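Last updated: December

We use cookies to remember your preferences. By continuing to browse you accept this. Manage settings

Pick, Place, Apologize: A Term with the Rinance Rivel Kit
Final project report, Applied Robotics, Doucette College

1. What we set out to do

The brochure for the Rivel kit promises that a small team can go "from unboxing to useful data in an afternoon." Our department was thinking of buying the kit for next year's lab course, and the instructor wanted to know how long that afternoon was. Two of us took the question on as our term project. The afternoon was seven weeks.

The kit is sold by Rinance as an add-on for an arm you already own. It consists of the Rivel gripper, a small wrist camera, a great deal of cable, and a license for Suto, which is the hosted service that stores the recordings, sorts them and lets you tag them. The arm was the department's own. Everything below concerns the kit and the service. We have no complaints about the arm, except that it is stronger than we are.

2. Setup

Mounting the gripper went well. The adapter plate fit, the bolts were in a labeled bag, and the printed guide had pictures of the right product. Cabling went less well. The guide shows the camera cable leaving the wrist in a gentle loop and then stops showing it, as though it had gone somewhere private. Ours got wrapped around the wrist on the first full rotation and pulled out of its socket. We rerouted it with more slack and taught ourselves to look at it before every run.

Calibration is done through Suto. You move the arm to a series of poses, click Accept at each one, and at the end the program tells you whether you have passed. It doesn't tell you by how much, or what you did wrong. We failed repeatedly, tightened the camera bracket, and passed. We would like to report that we tightened it on a theory, but we were just tightening things.

3. The task

We wanted household manipulation with objects that could survive a beginner. The counter was dressed as a kitchen: toaster, toaster oven, cutting board, a canister of cereal, a pot with a spatula in it. For graspable objects we chose plush fruit. Plush fruit is forgiving. It can be squeezed too hard, dropped from a height and gripped by the leaf, and it comes back the next morning ready to work.

The main task was to pick up a fruit from the plate and put it on the cutting board. One person drove the arm, the other watched the cable. 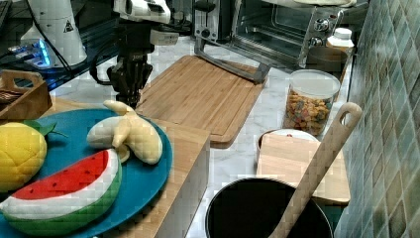 Figure 1. The gripper above the plush banana, with the lemon and watermelon slice on the same plate.

The banana became our benchmark object, mostly by being awkward. Its peel is made of fabric strips, and the fingers were happy to close on a strip and lift that alone, with the banana following a moment later at an angle of its own choosing. The lemon was easy from above. The watermelon slice was easy if approached across the narrow side and close to impossible otherwise, and we approached it otherwise for longer than we care to put in a graded document.

4. The gripper

We like the gripper. The fingers close smoothly, the force setting does what the slider says, and it took some firm contact with the counter without loosening. The force presets are named Gentle, Standard and Assertive. Gentle is too weak for a pot handle and Assertive left a crease in the lemon, so we lived on Standard.

Its size is the main drawback. The body is wide above the fingers, and in a crowded layout you end up planning for the shoulders of the thing as well as the tips. New users will aim the fingertips perfectly and knock something over with the rest.

5. The wrist camera

The wrist camera is the part the brochure is proudest of, and the part that taught us the most. From the side you see the whole job. From the wrist you see whatever the hand is over, very close, with the hand itself taking up the top of the picture.
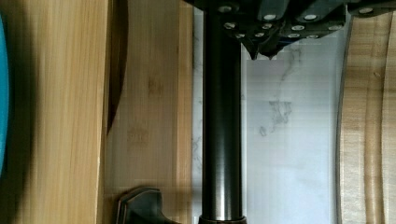
Students who are used to an overhead view will need time with this. We got lost often. A few inches of travel could turn a familiar counter into wood grain and marble, and the driver would ask the cable watcher where the arm was, in the voice of someone calling from a parking garage. Rinance suggests practicing with the wrist feed alone for the first session. We ignored that advice and then, on a Friday, took it, and the driving improved.

Fast moves blur. The guide says so in small type. Slowing the arm down helps, and so does more light, but a model trained on our early recordings would learn a good deal about smears.

6. Suto

By the end we had 3,118 clips in Suto. Uploading was reliable, and search is good once the tags are good, which puts the burden where you would expect. Our first tags included "banana," "Banana," and "banana again." Bulk renaming exists, though it lives under Billing, and we found it in the last week.

Playback lets you step through the wrist view and the side view together. This alone would justify the service for teaching. You can watch a grasp go wrong from both places and argue about it with evidence.

The automatic sorting, which labels clips as successes or failures, was less useful. It is fond of the word "success." It gave one to a clip in which the gripper closed on air, rose, and traveled to the cutting board with great dignity. We relabeled by hand.

7. Would we buy it?

For a lab course, yes – with conditions. The department should budget for a spare camera cable and print its own page on routing. It should agree on tag names before anyone records anything. It should skip the automatic labels or make checking them part of the assignment, and it should schedule setup over several sessions and hide the brochure.

For a single student hoping to finish something over a long weekend, no. Driving and watching the cable are two jobs.

We didn't get to the second task in our proposal, stirring with the spatula. The pot is still willing. The files, our tag list and the relabeled clips are in the course folder for whoever picks this up next term, and the plush fruit is in the bottom drawer under the spare adapter plate.

Contact the department | Copyright Doucette College, Applied Robotics | Back to top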